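Robots take over the heat gun bench at Skunstead cable shop

November
By Mircea Radu

SKUNSTEAD – The heat guns at the Oda cable shop used to be passed hand to hand down the bench. Now two of them belong to robot arms, and the people who held them are learning a different job.

Oda makes wiring assemblies for farm pumps, boat lifts and a few kinds of hospital bed. Small orders mostly. A lot of it is sleeve work – slide a piece of shrink tubing over a joint, heat it till it grips, check it, next one. The shop put in its first arm last spring and the second one in late summer. Both are on the day shift only for now.

Nineteen people work on the floor. Same number as before the arms came, the company says, and the workers I spoke to agreed with that. What has changed is who does what, and for how long at a stretch.

"I used to hold that gun most of the day. My wrist would be buzzing when I got in the car," said one assembler who has been at the shop since it was still in the old feed store on the river side. She now preps trays and checks finished joints at a lighted table. She misses some of it, she said. You could talk while you did it. At the inspection table you really can't, or you miss things.

A man two seats down did not miss it at all. "Take it," he said. "Take both of them."

The arms do about 640 joints on a normal day between them, according to the shift lead. A person with a good pace can beat one arm for an hour or so, she said, but not after lunch. The arms are slow on anything odd – a branch joint, a sleeve that has curled in the bag, a short lead. Those go in a side tray and a person does them by hand, the old way. So there is still a heat gun hanging at the end of the bench, and people do get protective about it.

Pay has been the sore point. Four of the assemblers were moved up a grade after they finished training on the arms. The rest are still on the old rate, and several said they were told a second round of training would start by the end of summer. It did not. The plant manager said the delay was down to the trainer, who comes over from the Wimstead plant and has been tied up there with a new line. He said he expects it to be sorted "before the holidays" and would not go further then that.

Training takes most of a week. Workers learn to stop the arm, clear it, change the grip pads and walk it through a new joint. The last part is the one people like. You guide the arm through the motion, play it back, fix it, play it back again. One of the four said it took her most of a morning to get a single sleeve right the first time, because she kept bringing the nozzle in from the side the way she would do it herself, and the arm could not hold that angle for long.

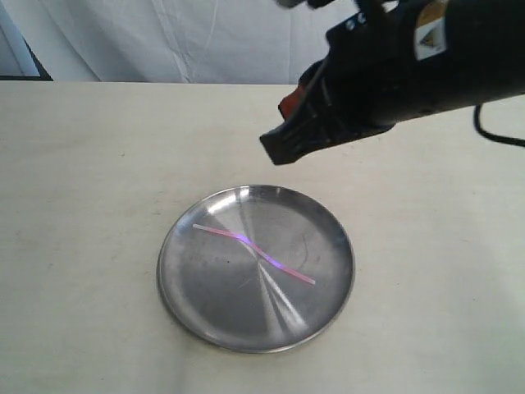 Distance was the other thing. A person backs off the heat without thinking when the film starts to pull in. The arm has to be given a number for that, and the number is different for every width and every color the shop buys. There is a notebook for it. Pencil, mostly, with a lot of crossing out. The shift lead said that notebook is worth more then the manual at this point, and she has asked for somebody to type it up – on paid time, she added.

Noise has gone down a bit, workers said, with fewer guns running at once. The smell is about what it was. An extra fan was promised for the inspection table and had not been fitted when I was in.

Staffing on the late shift is the open question. The company says it has no plan to run the arms at night without people on the floor. Workers have asked for that in writing. As of this week they had not got it, though the plant manager said he had "no problem" putting it on paper and would talk to the owners.

The customers, for their part, seem not to have noticed much. Astorau, which buys pump harnesses from the shop, was told about the change ahead of time and asked for extra samples from the first few batches, the shift lead said. They have since gone back to the usual number.

Oda will hold a walk-through for families at the end of the month, 4 p.m., side door. Closed shoes please. The arms will be running.

Comments

pumpjockey
Good to see something on this. My sister in law is one of the ones still waiting on the training. "Before the holidays" – which holidays. They should put a date on it.

Rivertown Deb
I did sleeve work for years at another place and my hand still goes numb at night. If a machine wants that job it can have it. Just don't cut the hours later and say it was always the plan.

k_lathe
What happens to the odd ones in the side tray when the people who know how to do them retire? New hires won't be getting the practice on the easy joints. Would of liked to see that asked.

Rivertown Deb
@k_lathe good point. We learned on the easy ones.

bench14
I work there. Article is fair. The fan is still not in.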